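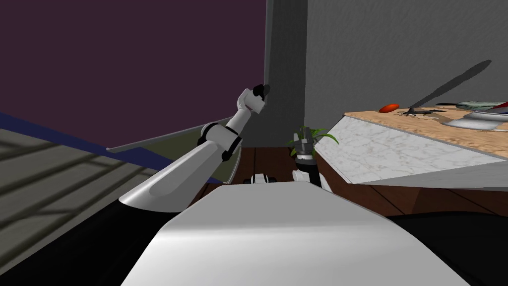 La station météo Kosemero s'adresse à toutes celles et ceux qui aiment savoir d'où vient le vent avant que les volets ne se mettent à claquer, et qui en ont assez de courir au jardin pour lire un thermomètre embué. Elle mesure la température, l'humidité, la pression, la pluie, la vitesse et la direction du vent, et elle envoie le tout sur une console que l'on pose où l'on veut, sur un buffet ou près de la porte d'entrée. Le bras de l'anémomètre est fait de segments blancs réunis par des pièces noires, et cette articulation permet de l'écarter du mât pour que les coupelles tournent bien dégagées. Nous y tenions beaucoup, car sur l'ancien modèle Prurstead les coupelles étaient vraiment trop près du support (plusieurs d'entre vous nous l'ont écrit, et avec quelle gentillesse !).

Sylvain Caron, qui prépare les commandes à l'atelier, a suivi les orages de juin avec la sienne. La pression a dégringolé en fin d'après-midi, l'alerte a sonné sur la console, et il a eu le temps de rentrer les coussins et de rabattre le parasol. Il en parle encore !

Côté alertes, vous choisissez vous-même vos seuils : rafales, gel, pluie soutenue, chute rapide de la pression. La console garde les relevés en mémoire et les présente en courbes, avec les minimales et les maximales de la journée. Cela reste une station d'amateur, bien sûr, et en cas de vigilance il faut suivre les bulletins officiels.

Ce que contient le carton
Bloc extérieur avec pluviomètre à augets
Anémomètre et girouette sur bras articulé
Console intérieure et son alimentation
Collier de fixation pour mât
Notice en français, relue par Bouchra Ezzat

Le mât n'est pas fourni. Nous proposons le mât Oltby en 2 ou 3 mètres, à sceller ou à haubaner selon votre terrain. Pour le pluviomètre, choisissez un endroit dégagé, loin des arbres et des avant-toits, et pensez à retirer les feuilles de l'entonnoir à l'automne. Un petit niveau à bulle est intégré au socle, prenez le temps de le regarder avant de serrer le collier.

Le bouclier solaire Cherkaoui, vendu à part, se glisse autour du capteur de température. Si votre jardin est en plein soleil, nous vous le conseillons de bon cœur.

Portée radio : 600 m en terrain dégagé, nettement moins à travers des murs épais
Garantie : 5 ans, pièces et main-d'œuvre
Expédition : sous 3 jours ouvrés

Une hésitation sur l'emplacement, un doute sur la longueur du mât ? Écrivez à Ehab Ashour depuis la page contact, en joignant si possible un petit croquis du jardin.

Fiche mise à jour le 1 juillet 2021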